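Gusness Dry 20 dehumidifier: does "laundry mode" do anything?

Posted under: Damp and drying

I have been suspicious of dehumidifiers with a laundry button for years. As far as I can tell the button usually means "run the fan flat out and ignore the humidity setting", and you could do that yourself by turning two knobs. So when Dostgate had the Gusness Dry 20 down to £200 I bought one with my own money, mostly to find out whether I was being unfair.

I've now had it going through the wettest February I can remember in this house. It's a solid-walled terrace with a bathroom that never quite dries and a back bedroom that smells of coats. There's no tumble dryer, so nearly everything gets washed on a Saturday and hangs about until I lose patience with it.

What you get

A tall grey box on four castors, a tank that slides out of the back, a hose for permanent draining and a manual that has been translated by someone in a hurry. The 20 in the name is litres a day, and like every maker's figure it assumes you live in a warm swamp. In an unheated British bedroom you will get nowhere near it. I don't hold this against Gusness in particular, they all do it, but if you're choosing between sizes I'd ignore the number and look at the weight and the noise.

The castors are poor. They roll happily on hard floors and then stop dead at the first threshold strip, and with a full tank the whole thing rocks in a way I didn't enjoy.

Drying washing

The leaflet makes a lot of this, with a promise of a full load dry in 2 hours. Two hours for what? It doesn't say how big a load or what spin speed, and there's a little star next to the claim that leads to no footnote I could find.

I tried it on an ordinary mixed wash, spun fast and hung on an airer with the door shut. T-shirts and pillowcases were ready to put away by bedtime having gone up after lunch. Jeans weren't. The waistband and pockets were still clammy the next morning, as they would have been with any machine I've owned. Towels came out stiff but dry, and if you like them soft you'll have to give them a good shake.

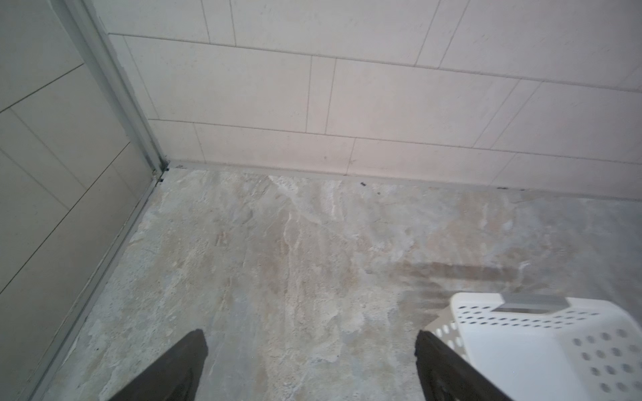

White plastic basket on a stone-patterned tile floor.

Then I did a similar wash with the laundry button off and the target set to its lowest by hand. I couldn't tell the difference. The fan sounded the same, the tank filled to much the same line and the jeans were just as annoying. The one thing the button does add is a timer, so it switches itself off after a while, and I'll admit that is useful if you go to bed and forget about it. It isn't worth paying extra for.

What did make a difference was spacing. Leave every other rail empty and point the outlet along the airer, so the air travels between the clothes. That costs nothing and works with whatever machine you have.

As a plain dehumidifier

Here I've less to grumble about. Set to 60 per cent it holds the back bedroom steady, going by a cheap separate meter I trust more than the one on the front panel. The panel reads low. It told me the room was fine on mornings when there was water sitting on the inside of the window. Buy a separate meter whatever you end up with.

The bathroom took longer. Gusness says to keep the unit well away from splashes and I'd say the same, so mine lives on the landing with the bathroom door propped open and the window closed. The grout by the bath has stopped going black as quickly. I had also scrubbed it with bleach first, so I wouldn't give the machine all the credit.

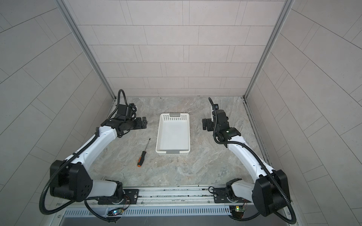 Noise and running costs

It's loud on high. I could hear it through a closed door with the radio on, and the compressor has a way of starting up with a thump just as you're dropping off. On low it's a hum I stopped noticing, but on low it does very little for wet clothes. There is a "whisper" setting and I couldn't tell it from low.

As for electricity, I haven't got a plug-in meter I believe in, so I won't invent a figure. Justinas Paulauskas, who writes in about damp more often than anyone, runs the older Kalniņš model in his flat and thinks it adds less to his bill than leaving the radiators on under wet sheets. That sounds likely to me, but your tariff and your walls will matter more than the badge.

The tank

Awkward. The handle folds flat and is slippery when your hands are wet - and they will be wet. You carry it level or you slop it on the carpet. I've started using the hose into the bath whenever I'm home, with a folded flannel under it to stop it jumping about.

The filter, to be fair, is very good. It clips out from the front without tools and rinses clean under the tap.

Should you buy it?

At £200, maybe, if you want a dehumidifier and have somewhere to put it where you won't be sleeping next to it. I wouldn't pay full price. The Maldale compact is quieter and has better wheels, though its tank is small enough that you'd be emptying it before bed and again at breakfast.

If you only want it for the washing, try a faster spin and a better-spaced airer first. Mine is staying, on the landing, with the laundry button left alone.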